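Home Explore Threads Saved Log in

Salim Mwakalinga
3 min read

Okay, a thread on what I've learned from one full year of walking to work instead of driving. It's 68 minutes each way if I don't stop for coffee. I stop for coffee.
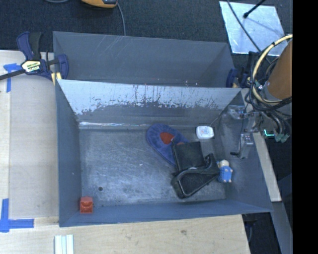

2/ First thing, the distance was never the problem. Mornings were. I used to leave the house at the very last second and blame the traffic on Mutiso Road, and you can't blame traffic when you're on foot (I tried).

3/ Shoes! I went through two cheap pairs before May and then finally paid proper money. Should've done it at the start. My knees have forgiven me, my bank account is still sulking a bit.

4/ Socks matter more than shoes. Wool, even in summer. I fought my mum on this for years and she was right, please don't tell her.

5/ I logged 336 walks in Skillow, counting there and back separately. The rest was rain, a crook ankle, and a fortnight where I just didn't feel like it and caught the 86 bus with everyone else.

6/ Favourite bit of the route is the path behind the Janeritz bakery at 6.40 in the morning. The whole laneway smells like cinnamon and there's a grey cat who'll let you say hello if you don't make a fuss.

7/ Least favourite is the servo corner. No footpath on the left, a puddle on the right that I reckon has its own postcode.

8/ People keep asking if I lost weight. No idea, I don't own scales. I sleep like a log and I've stopped snapping at the printer, so my workmates are pretty happy.

9/ Petrol and parking came to $130 a week when I drove. Some of that now goes on almond croissants (see 6).

10/ If you're thinking of trying it, start with walking home only. You can be as sweaty and late as you like and the colours at that time of day are gorgeous!

More from Salim
Is a rain jacket worth it? A grumpy thread
Every hill between my place and Trindix
Podcasts that last a whole walk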